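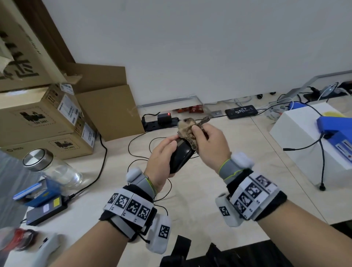 Lotico: Frequently Asked Questions

Last revised 2022-08-03. Older answers are kept in the wiki, where they can't hurt anyone.

What is Lotico?

Lotico takes wrist poses from marker tags, finger angles from a glove, and video from a head camera, puts them all on one clock, and writes a file that a planner or a policy trainer can read without crying. The clock is most of the program. When we started at Zadthorpe we thought it would be a weekend of work and we budgeted for a long weekend.

Is it a robot controller?

No. Lotico sits in front of one. It will hand you a target pose for each hand and a grip value for each finger, and what your arm does with those is between you and your arm. People do pipe the live output straight into a controller. If you are one of them, please read the section on filtering first, and stand back a little.

What are Kpodo and Akeo, and do I need both?

Kpodo is the calibration tool. It works out where the wrist tags sit relative to the wrist, and where the glove thinks your fingers are when they're straight. You need it.

Akeo is the replay viewer. You can record for weeks without opening it, and several people have, and those people now know a great deal about recording with the left and right streams swapped.

Which tags does it understand?

Any square black-and-white family your detector supports. The config file wants the family name, the printed edge length and the list of IDs on each wrist. Measure the printed edge yourself. "Fit to page" is a cheerful little checkbox that has cost this project more hours than any bug in the code. If your hands look the right shape in Akeo but float too near or too far from the table, your edge length is wrong.

Why are there tags on more than one side of the wrist?

Wrists turn over. A single flat tag is lovely until someone picks something up from below, and then the detector gets a sliver of it at a bad angle and makes up a rotation. Lotico solves for the whole group of tags on a wrist as one rigid body, so it's happy as long as a couple of them are readable at any moment. Two tags facing the camera squarely beat five seen edge-on.

The group has to be rigid for this to work. If the strap slides, the body is no longer the body you calibrated.

My wrist pose flips back and forth between two rotations. Have I broken it?

You've met the flat-tag ambiguity. A small square seen from nearly straight on has two rotations that explain the corners almost equally well, and the solver picks one, then the other, with great confidence each time. Set pose_prior to "continuous" and it will prefer whichever answer is closer to the last good one. This is off by default for historical reasons. The historical reason is Vojtěch Ondrejka, who wanted to see the raw output and still does.

What about when the tags are hidden?

Lotico holds the last pose for a short gap, fills it by interpolation when the tags come back, and marks every filled sample as filled. After a longer gap it stops guessing and writes "lost". The default cutoff is 100 milliseconds. You can raise it. The resulting trajectories will be very smooth, in the way that fiction often is.

Should I drop the filled samples before training?

Keep them in the file and decide in the loader. Efua Akolgo's notes in the wiki cover this better than we can here; the short version is that filled samples during free motion did no harm in our runs, while filled samples during a grasp taught the policy to close its fingers slightly before arriving. It was quite a polite failure. It reached out, shook hands with the air, and moved on.

How do I calibrate the glove?

Run kpodo glove, put the glove on all the way, and follow the prompts: flat hand, fist, thumb across, fingers spread. Hold each pose until the bar fills up. Spread means spread. A half-hearted spread gives you a half-hearted range, and from then on the software believes your fingers are always a bit tense, which may be true but isn't useful.

Do this again every time the glove comes off. Yes, for lunch too. Fabric never goes back on the same way twice, and the finger zero moves with it. Kpodo saves the old profile, so if you're curious you can compare the two and be depressed by the difference.

Does the order matter, wrist first or glove first?

Glove on, straps on, then wrist calibration, then glove calibration. If you pull at the glove after the wrist step, do the wrist step again.

The finger data drops out at random. What's wrong with the parser?

Nothing, probably! Look at the cable. The parser gets blamed because it prints the message, and it prints the message because it's the only part of the system with any manners. Run lotico health --watch, then move the hand slowly through its full reach and see whether the dropped packet counter climbs at the same spot each time. If it does, you have a connector or a snag. Leave slack along the forearm and don't let the wire loop around whatever else lives on your desk. Mice seem to attract it.

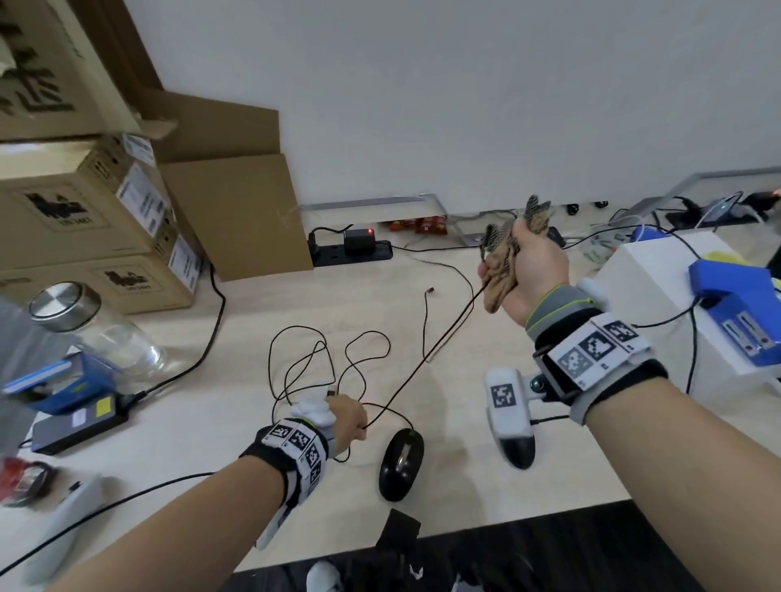 How is everything kept on one clock?

Every source stamps its own data, badly, and Lotico estimates the offset and drift of each one against the host. For cameras and gloves that can't be triggered together it also needs one shared motion to lock on to. At the start of each recording, raise the gloved hand where the camera can see it and open and close the fingers sharply a few times. Lotico matches the glove signal against the picture and works out the lag.

If you forget, run lotico resync and point it at any stretch of brisk finger movement later in the recording. If there's no brisk movement anywhere in the recording, we'd gently ask what you were recording.

What lag should I expect?

It depends on your camera, your USB hub and how many other things are plugged into that hub. On one of our older setups the camera ran 70 milliseconds behind the glove, very steadily, for months. Steady is fine. Lotico subtracts it and you never think about it again. What you don't want is a lag that wanders, and a wandering lag nearly always means a hub that is sharing its bandwidth with something greedy.

The messages say "clock drift implausible". Should I worry?

Only a little. It means one source's clock moved further than any real crystal would. The common cause is a laptop that went to sleep and woke up believing no time had passed. Throw away that recording and turn off sleep.

Can I record in a messy room?

Yes. The tag detector doesn't care about clutter. It does care about other square, high-contrast printed things, and shipping labels are the usual suspects. List your IDs in the config and leave strict_ids on, and stray detections get thrown out. Bevan Lockyer once spent an afternoon chasing a third wrist that lived on a parcel. That is why strict_ids exists.

How do I filter the live output for a controller?

Use the built-in one-euro filter and tune it in this order: lower the minimum cutoff until a still hand looks still, then raise the beta until a fast hand stops lagging. Put a speed limit on the robot side as well. Lotico will happily report a wrist that crossed the room in one sample, with a low confidence value next to it, and it trusts you to read the confidence value. Your controller has to check it. Please check it.

Does it do planning?

It exports to planning. lotico segment cuts a recording into reach, hold and release, using wrist speed and finger closure, and writes the cuts as keyframes. It handles pick-and-place well. For two-handed work, where one hand holds a thing steady and the other fusses with it, the steady hand gets labeled "hold" forever and the fussing hand gets labeled everything at once. Yaryna Nechyporuk is rewriting this part. The branch is public and she would like you to stop asking when it'll be merged.

Where do I report a bug?

The tracker, with the health log and the Kpodo profile attached. Please search first. Issue 2876 is "left hand is right hand", and there is no need for another one; set mirror to false and close the tab.

Who maintains this?

Adjoa Wumbei looks after releases and Kpodo. Akeo is looked after by whoever broke it last, currently Vojtěch.

Will version 2 break my config file?

Yes. There's a converter. Keep a copy of the old file anyway, and run the converter on the copy.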